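Tarkance Shelf and Bin

README for release Jin

Contents

Tarkance Shelf and Bin is a collection of 1096 still images of small parts being moved between a yellow shelving unit and a plastic bin. The images come from 90 packing rounds held in one room at Vuvenano. Each round has its own folder with the stills, a label file and a short text note about how the shelf was laid out at the start.

The collection covers one kind of work: taking parts off a shelf, putting them in or on a box, and putting them back. It was put together for people who need labelled pictures of ordinary storage furniture with things on it, including views where most of an object is hidden or out of shot.

What changed in Jin

Part names were made consistent across all folders. The earlier release used "cover", "shell" and "shoe" for the same black parts, depending on who had done the labelling. All three are now "black moulded part". Anyone with scripts that look for the old names will need to change them. The old names are listed in names_old.txt.

Four rounds that had been copied twice were removed. The notes for the August rounds have been retyped, as several of them had lines missing.

Labels

Every label file is a plain list with one object per line: name, place, how much of it is in view, and a remark if there is one. Place is one of: top tier, lower tier, bin, box, floor, held, unknown. Amount in view is one of: whole, part, sliver.

The names used most often are:

black moulded part
yellow shelving unit
bin
cardboard box
cardboard sheet
round disc
round cap
square pad
small metal cylinder
tweezers
purple ribbed item
yellow label

Discs and caps caused the most trouble. They are both round and pale or grey, and from above there is often nothing to tell them apart. The rule is to use "round disc" when the thing looks flat and "round cap" when it looks raised, and to write "unsure" in the remark when it could be either. The remark column should be read before any counts are made from these two names.

The bin is light and partly see-through, so its colour changes with the light. Some labellers wrote grey and some wrote white. Colour has been left out of the name for that reason, but it is still in the remarks.

Brown things seen very close up are labelled "brown object" with the place "unknown" unless an edge, a flap or some print makes it plain what they are. Please do not change these to "cardboard box" on the strength of the colour.

Sample stills 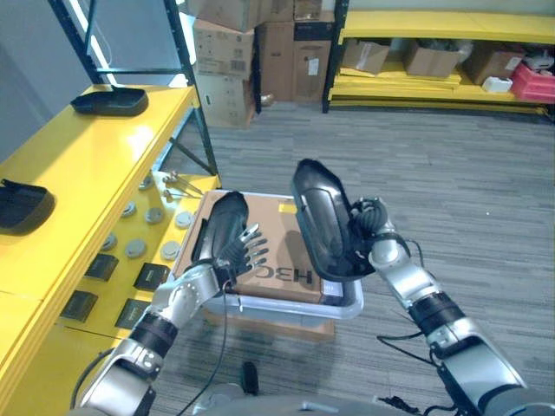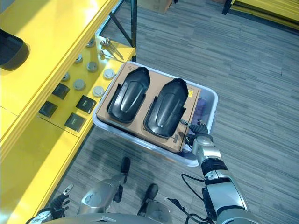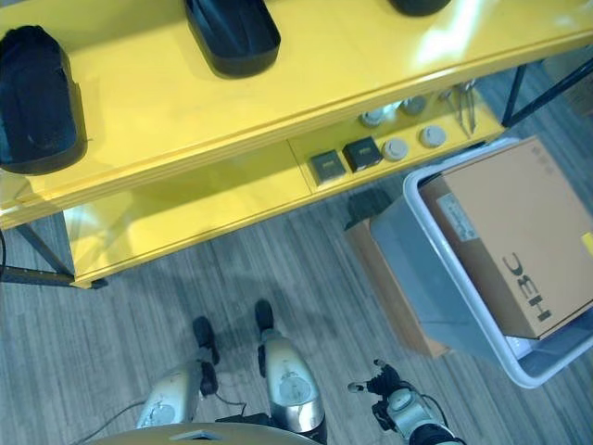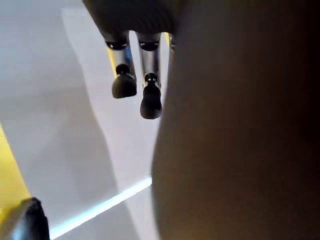
First and second: black moulded parts with the bin and cardboard box. Third: top and lower tiers of the yellow shelving, with tweezers at the far right end. Fourth: close view with a brown object on the right.

Layout of the shelf

The larger black parts have their place on the top tier and the small parts on the lower one. Small parts were put out by hand before each round and no attempt was made to keep the same spacing. The starting layout in the note is a list only. It gives the names of what was put out and does not give positions.

A round ends when the person keeping the notes writes "done", whether or not everything has reached the box. Some rounds were stopped early. These have "short" in the folder name and can be left out if complete rounds are needed.

Files

Folders are numbered in the order they were checked, so the numbers say nothing about which round came first. Stills within a folder are in time order. They are saved as JPEG at quality 100 and have not been cropped, sharpened or colour corrected.

Known problems

Overhead lights reflect strongly off the yellow surfaces. In some stills the front edge of the top tier goes almost white, and anything pale beside it is hard to outline.

The glossy black parts have the same problem on their curved tops. Left and right parts are not told apart in the labels.

Print on the cardboard boxes is readable in some views and reversed or faint in others. It is typed into the remark only where at least two labellers agreed on the letters.

Close views are often blurred over half the picture or more. They have been kept in. To drop them, filter on "unknown" in the place column and check what is left.

Checking

A second labeller went through 100 stills picked at random. Most of the differences were over disc against cap, and over whether a part counted as "part" or "sliver". Those lines were settled by a third person and are marked "settled" in the remark.

Use

Free for teaching and research. Please give the name Tarkance Shelf and Bin and the release name, Jin. The full set is kept on the Zeltero store, which is down for maintenance on Wednesday mornings.

Corrections can be sent as a changed label file with the folder number in the file name. Send the whole file and leave the line order as it is.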